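Workshop > Finishes > Hard wax oil

Ullberg Hard Wax Oil, 424 ml tin

We love this stuff! One tin goes a surprisingly long way, it smells faintly of oranges, and you can put it on with an old T-shirt.
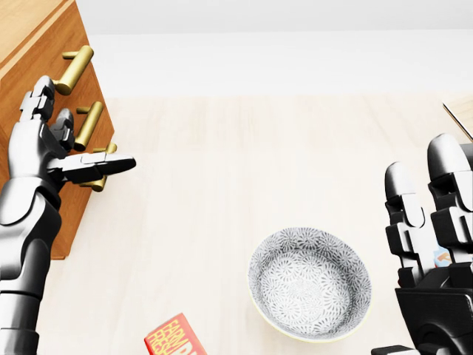
Wipe it on thinly, leave it 20 minutes, then buff off whatever hasn't soaked in. A second coat the next day is plenty for drawers and shelves.
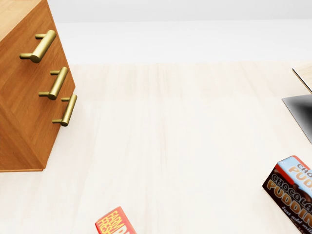

Oscombe, June

The satin version is back, and Daiane Barros has already done her whole staircase with it (17 treads, one weekend, lovely job).

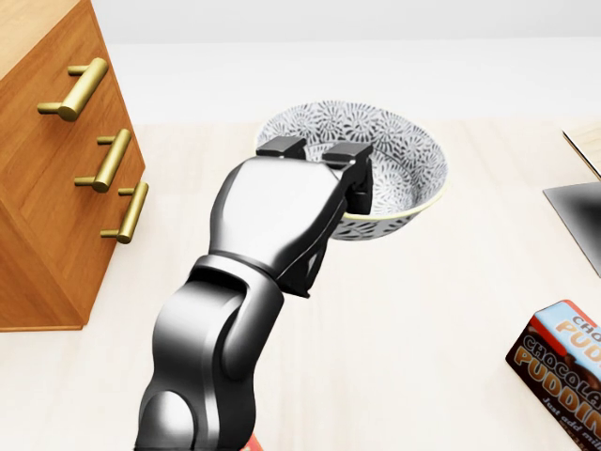

Lay used rags out flat to dry outdoors, never in a heap. Tins keep for years with the lid tapped down well.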